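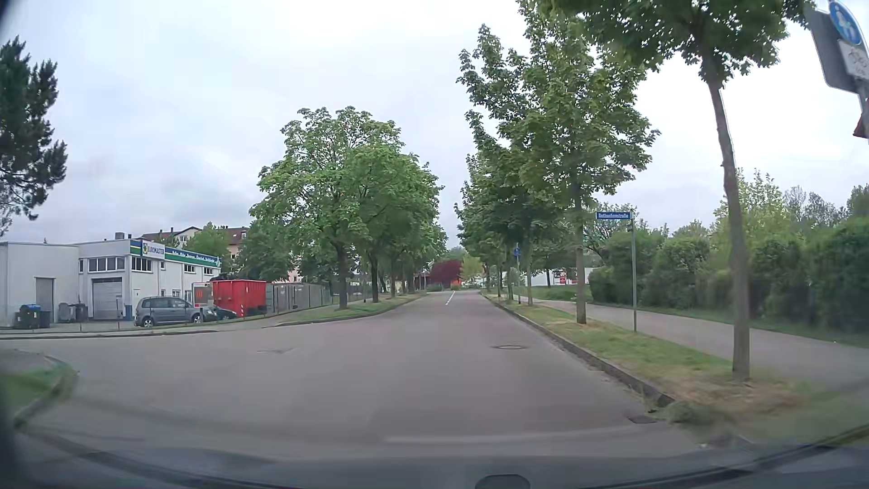
How far out from a parked car should I ride?

A full door's width, and a bit more whenever the road behind you lets you take it.

Hello everyone on the Redent list,

I'm putting the short version up top this time, as a few of you have told me (kindly!) that my messages take a while to get to the point, and I'd hate for anyone to give up before the useful bit. The long version is below. Put the kettle on.

I'm answering the message that came through on April 1, 2026, which I've left in so that newer members can follow along:

> Hi all,
>
> New to the list and new to Germany, we moved over from Perth with two kids and far too many boxes. I used to ride to work on a shared path along the river and hardly ever met a car. Now my way from Standden to the Kazmi sports hall is all on the road, and I'm finding it harder on the nerves than I expected.
>
> The first stretch is fine, lovely even, with big trees down one side and a hedge. It's the part further on where cars are parked in a strip along the side that gets me. I tuck in close to them to be polite, then I worry about doors, then I wobble out, then I worry about whoever is behind me. And where the road bends I can't see what's coming.
>
> Also, is there some trick to knowing when I'm allowed on the footpath? There is a perfectly good one right there and it's often quiet.
>
> I've got 18 days until the early shift starts and I'd like to have it sorted by then. Sorry if this has been asked a thousand times.

It has been asked before, and please don't be sorry, it comes up every spring and the answers get a little better each time. Welcome, by the way! I came over from Ballarat myself and I remember very well the feeling of checking over the wrong shoulder.

I'll go in the order you ride it.

**The straight part with the trees.** It looks like the easy bit and mostly it is, but people get lazy there. Keep out from the kerb. There's a drain grate hard up against it, by the weeds near the side road, and a manhole cover out in the road as well, and if you hug the edge you'll end up steering around the grate at the last second, just when a driver has decided you're going straight. Pick a line that misses all of it and hold that line. I ride 700 wheels with fairly skinny tyres and I don't care to put them over ironwork in the rain, though those of you on fat tyres will probably tell me I'm fussing.

At the side road, look properly, even if you think you have priority. The rule over here, where there are no signs or lights to say otherwise, is that you give way to whatever comes from your right. It takes a good while to sink in if you grew up with give way lines painted on everything. On the way out that side road is on your left, and on the way home it's on your right, so the same corner asks two different things of you. I rode it in one direction for months before I gave that any thought, and then had a rather cross wave from a lady in a hatchback who was perfectly entitled to it.

**The footpath.** I know, it's tempting, with the grass strip in between and the hedge alongside. But look for the round blue sign with the white figures on it. That one means the path is for people on foot, so grown-ups on bikes stay on the road. If the sign has a bicycle on it as well, that's a different matter, and you need to look at which kind it is. Little ones are treated differently and have their own rules about riding on footpaths, so have a read of the family page in our newsletter archive before you take your two along. If you're having a bad morning, hop off and push. I've done it plenty of times and been glad of the walk.

**The bend and the parked cars.** Now the part you were asking about.

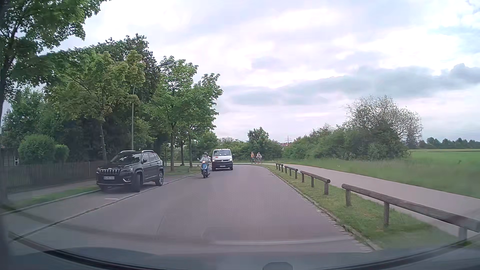 *Scooter and van near the bend, Jeep in the parking strip.*

You'll see there is a thin dark line between the parking strip and the lane. Please don't ride along it. It's so natural to follow a line when there's one to follow, and it puts your handlebars right where a door would swing. When the parked cars are on your side, come well out before you reach the first one, look back, put your hand out if somebody is behind, and then stay out until you've passed the last. The wobbling in and out between gaps is what makes drivers nervous, far more than a bike sitting steadily out in the lane.

Front wheels are worth a glance too. A car standing there with its wheels turned may only have been left that way, but I take it as a reminder to look for a driver. Windscreens are a nuisance for this, as half the time all you get is sky and leaves reflected back at you, so I treat every car as if somebody's in it.

For the bend itself, ease off before you get to it and have a little speed in hand. There's no centre line painted along there, so leave some room for people coming the other way to be a bit generous with their half. Scooters especially can be tucked in front of something larger, and you'll be so busy watching the van that you miss the small one. Lights on for you as well, please, even in the middle of the day. Grey skies and dark hedges swallow a cyclist in a navy jacket.

And for whoever's behind you: drivers are meant to leave a metre and a half when passing a bike in town. If they can't, they wait. Let them wait. It feels like forever and it's a few seconds.

A couple of odds and ends while I have you. Jorkov have mirrors in again, the sort that plugs into the end of the bar, for 20 euros, and they'll fit it while you stand there. I put one on last year and wouldn't be without it now. The route notes for Kazmi are in newsletter 489, though they were written before the leaves came out and I'd like to freshen them up in May if anyone feels like riding it with me and arguing about the wording.

Try it once on a day when you don't have to be anywhere, would be my advice, both directions, and write back and tell us how you went. If you'd like company, say so and I'll meet you at the Standden end. I'm slow and I stop for cake.

Happy riding, all

> I've got 18 days until the early shift starts

PS: plenty of time!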